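Ticket: Course shows 80% complete after final test, no certificate
Product: Trutus Learning, self-paced certificate in records management
Opened by: Nhung Sầm
Opened: Mar 3, 2025
Status: Closed

Nhung Sầm wrote:

Hi there! I finished the Sturham records management certificate over the weekend (all the reading, all the module quizzes, and the final test) and my dashboard is still stuck at 80%. The certificate button is gray and won't click. I passed, I got the green screen with my score on it and everything, and then I went back to the course page and it was like it never happened.

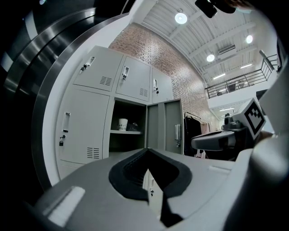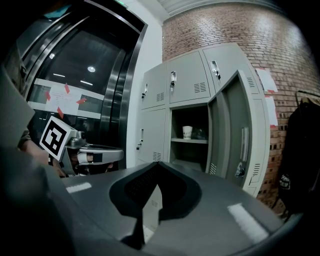

I've been at this course since January and I need the certificate for a job application, so I'm a little bit on edge about it. What I've tried so far, so you don't have to ask me:

Logged out and back in. No change.
Cleared the browser cache. No change, and now I have to log in to everything else again, thanks.
Tried a different browser. Same 80%.
Tried it on my phone. The phone says 80% too but the button isn't there at all, it's just a blank space.
Opened the final test again. It says "Attempt already used."

That last one makes me think the system does know I took it. It just isn't telling the other part of the system. Can somebody look?

Support (Brayden Girard) wrote:

Hi Nhung, thanks for the long list, it saves us a few rounds. I can see your account and I can see the final test attempt is recorded as passed. Your course page is getting its number from a different place. Could you check two things for me? First, under Profile, is your name spelled exactly the way you want it on the certificate? Second, on the course page, open the module list and tell me whether every module has a check mark next to it.

Nhung Sầm wrote:

OK so the name first. It says "Nhung S?m" with a question mark in the middle. I never noticed that! I'm sure I typed it right when I signed up. I've fixed it now and pressed save, and it went back to the question mark. Tried it three times.

Modules: all of them have a check mark except Module 4, Retention Schedules. That one has a little half circle. But I did Module 4! I did it twice, if you count the time I had to redo the quiz. My quiz score is sitting right there on the same line as the half circle.

Brayden Girard wrote:

That helps a lot. I think you have two separate problems and they've been hiding behind each other.

The half circle on Module 4 means one of the reading sections isn't marked as opened. There's an extra reading at the bottom of that module, the Vurnitz handout on disposal logs, and it opens in a new tab. If your browser blocks the new tab, the page never gets counted. Please go into Module 4, scroll all the way down past the quiz, click the handout, and let me know what you see.

The name is on our side. Leave it as it is for now and please don't keep saving it.

Nhung Sầm wrote:

Past the quiz! I never scrolled past the quiz. I figured the quiz was the end of the module, it is in all the other ones.

So I clicked it and got nothing. Then I saw the tiny icon up in the address bar saying a pop-up was blocked. I allowed pop-ups for the site and clicked again, and the handout opened. It's long! I scrolled to the bottom of it and closed the tab. The half circle is still there. I refreshed twice.

Should it change right away, or is there a wait?

Brayden Girard wrote:

It should change within a few minutes, but there's a catch. The page wants you to close the handout using the Done link at the very bottom, under the references. Closing the tab doesn't send anything back. I know that's awkward and I've passed it along.

Nhung Sầm wrote:

Found the Done link. It's pale gray on white, in print about the size of an ant. Clicked it, the tab closed by itself, and when I refreshed the course page Module 4 had a full check mark. Hooray!

And now the dashboard says 100%. But the certificate button – it's blue now, it does click – gives me "Error 600: document could not be created."

I'm guessing that's the name thing?

Brayden Girard wrote:

You guessed it. The tool that makes the PDF stops when it hits a character it can't read, and the question mark in your record is a stand-in for one of those. Your account came over from the old Phùng Study Hall site when we took in their students, and accented letters got mangled on the way for some of them. I'm putting in a fix on your record by hand. You may get logged out while I do it.

How would you like your name printed? Family name first or last?

Nhung Sầm wrote:

Yes, I did sign up through Phùng in the first place, I'd forgotten that. Last is fine, so Nhung Sầm, with the accent and the little mark on top of it, please. If it can't do both marks I'd rather wait for it to be right than get one that says Sam. The last place I took a course from printed Sam and I had to explain it every single time I showed it to someone.

Brayden Girard wrote:

Both marks, got it. Your record is updated. Please log in again, check that Profile looks right, then try the blue button.

Nhung Sầm wrote:

Profile looks right. The button spun for a good long while and then I got the PDF! My name is perfect. The course title is right, the hours are right.

One more little thing while I have you. The verification code at the bottom of the certificate, when I type it into the Verify page, comes up as "Not found." Does that matter? The job application asks for a link the employer can check.

Brayden Girard wrote:

It matters, and it's a quick one. New codes go to the Verify page overnight, so it should work tomorrow morning. If it doesn't, reply on this ticket and it will reopen by itself. Also make sure you type the dash in the middle of the code. The page won't find it without the dash.

Nhung Sầm wrote:

Code works this morning, with the dash. I sent the application off before breakfast. You can close this one. And please, please make that Done link bigger!

Brayden Girard wrote:

Great to hear, and good luck with the application. Notes for our side before I close:

Module 4 handout: the Done link and the pop-up block are both on the open list for Sturham courses. Until it's fixed, check for the half circle first on any "stuck at 80%" ticket.
Names: anyone moved over from Phùng with a question mark in Profile needs a record edit by hand. Saving from the student side won't stick.
Error 600: check the name field before anything else.

Ticket closed.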